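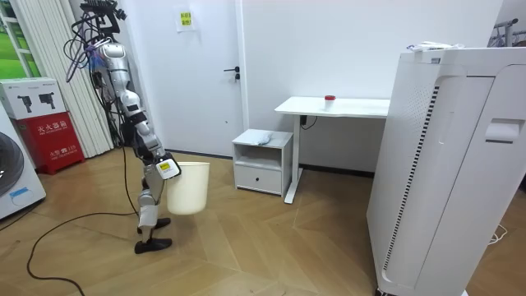
4. Seat allocation rules and the persistence of internal factions

4.1 Setting

The Brostala regional assembly is elected by closed lists in multi-member districts. Each party orders its own list at a nominating convention, and the order is binding once it has been lodged with the electoral office. A faction that loses the convention vote therefore has no later stage at which to recover its position, short of leaving the party or withholding its campaign labour. Both responses occur in our material. The second is far more common.

Conventions in the two largest parties have 300 delegates. Delegates are chosen by local branches under rules that differ between the parties in one respect relevant here. In the first party, branches elect delegates by majority vote, so that a faction with a bare majority in a branch takes the whole of its delegation. In the second, delegations are divided in proportion to the vote within the branch. Following Erdem's terminology, we call these the bloc rule and the share rule.

4.2 Expectations

Under the bloc rule, a minority faction that is thinly spread across branches will be almost absent from the convention floor, whatever its support among ordinary members. A faction of the same size concentrated in a few branches will be present in force. We expect leaders of concentrated minorities to bargain before the convention, when their delegates are still of value to rival candidates for the chair, and leaders of dispersed minorities to favour public dissent, as they have little to trade.

The share rule should weaken this contrast. Dispersion no longer carries a penalty, and the leadership faces a standing minority whose votes it may need on procedural motions. Şimşekoğlu argues that this produces more frequent disputes of lower intensity. Yüksel takes the opposite view and holds that guaranteed representation gives dissenting leaders a platform from which a dispute can be prolonged. The two accounts agree on frequency and differ on duration, and it is duration that we measure.

4.3 Coding of disputes

A dispute is defined as a publicly stated demand by a named group of office-holders for the removal of a party officer, the reordering of a list or the reversal of a convention decision. It begins with the first public statement of the demand. It ends when the demand is met, formally withdrawn, or left unrepeated for two consecutive sittings of the party council. Personal quarrels with no institutional demand attached were excluded, as were disputes confined to a single branch.

Council minutes and party bulletins were entered in Cudeo, and each document was read separately by Arain and Dönmez. Disagreements mostly concerned end dates. The usual difficulty was a settlement announced by one side and disputed by the other. In such cases we recorded the date on which the second side ceased to repeat its demand, which lengthens some disputes considerably. Table A3 in the appendix repeats the main estimates using the announced date.

4.4 Results by rule

Disputes under the share rule were more frequent, as both accounts predict. They were also longer, though the difference is concentrated in the period before list deadlines. Once lists had been lodged, duration under the two rules was nearly the same. Figure 3 in Section 6 plots the survival curves separately for the periods before and after lodgement.

The Hastance and Baysal districts account for much of the pattern under the bloc rule. In Hastance the minority was concentrated in the dock branches and obtained the third list position in return for its support on the chair ballot. No public demand was recorded there. In Baysal a minority with more members but no branch majority issued repeated calls for the chair to resign, none of which was put to a vote. Its leaders remained in the party and did not take part in the October canvass.

One limitation should be noted. Agreements reached in private before any statement was made do not enter the data, and these are likely to be more common under the bloc rule. The frequency estimates for the first party are best read as a lower bound. The duration estimates are less exposed to the problem, although a selection effect remains if the disputes most easily settled are also the ones kept out of the record. We return to this in Section 5, where interviews with former district organizers are used to identify unrecorded agreements.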